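Wednesday
Posted by Borghild Fagerlund
Filed under: Facilities / Storage & Fittings / Open tickets

Sheet-metal bin, mixed small items: marks on inner wall, items settling to one side

Reported by: Şükran Aksoy
Priority: low
Status: open, waiting on parts

Summary
The large grey bin has colored marks on the inner wall that do not come off with the normal wipe-down. Separately, small items poured in from the Nadalby tubs end up on the left and stay there. Şükran asked whether the floor is out of level or the bin is bent.

Log

1. Checked level. Spirit level on the floor of the bin, both directions. Left to right it drops 8 mm over the full length. Front to back is fine. The sloping side walls are meant to slope and were not measured.

2. Checked the feet. One Sonetti foot on the left had backed off its thread. Wound it out until the bubble centered and tightened the lock nut. Rechecked after 60 minutes, no change.

3. Wiped the inner wall with warm water and dish soap. Dust came off. The marks did not.

4. Tried Clekemico surface cleaner, diluted as per the label, 2 passes with a soft cloth. Slight improvement on the green, none on the pink. Did not try the abrasive pad. The sheet scratches easily and the scratches hold dirt — see the older ticket on the Butt cabinet.

5. Checked for transfer from the items. Rubbed the green hat-shaped toy and the blue hairbrush on white paper, firm pressure. No color on the paper from either one. The dark blue rubbery piece left a faint smudge on the first rub and nothing after that.

6. Condition at the time of writing. Green patch on the left half of the inner wall, fainter pinkish one farther right, both just above the dark band at the foot. The hat toy, the dark blue piece and the brush are in the left half, with the brush lying diagonally along the left wall. A small white scrap near the left end of the bright upper edge still needs picking up.

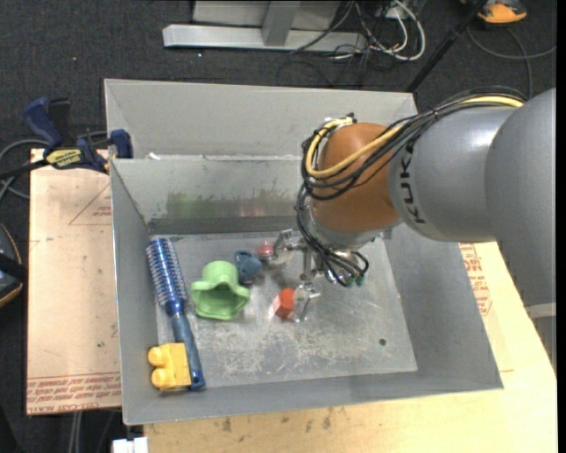 7. Next actions. Repeat the pour test with the bin level, same tub, same end. If the items still collect on the left, put a straightedge across the floor and look for a dip. Borghild to order a replacement foot, since the thread on the old one is worn and will back off again. Şükran to try isopropyl alcohol on a thumbnail-sized area of the pink patch and note the result in this ticket before doing any more of the wall.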